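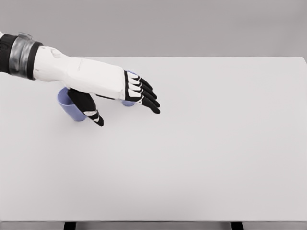

Robot arm reaching toward a cup on a white tabletop (computer rendering)

Plarneo Yacht Club Members' Forum
Topic: Shortened course, Bawa Cup, race 2

B_Annan
The race office has confirmed that race 2 will stand. The course was shortened at the second mark under the sailing instructions. Requests for redress close at 6 p.m.
Benedicta Annan, Race Office

Jemero545
With respect, the signal was not visible from our position. Three boats sailed on toward the third mark. We ask that the race be abandoned.

Fukisgate_Crew
We disagree. The sound signal was clear, and we were 100 meters farther back than Jemero.

A_Antwi
Members are asked to submit evidence to the jury and refrain from arguing the case on this forum. Form 120 is available at the desk.
Ama Antwi, Moderator

Jemero545
Noted. Our form has been filed.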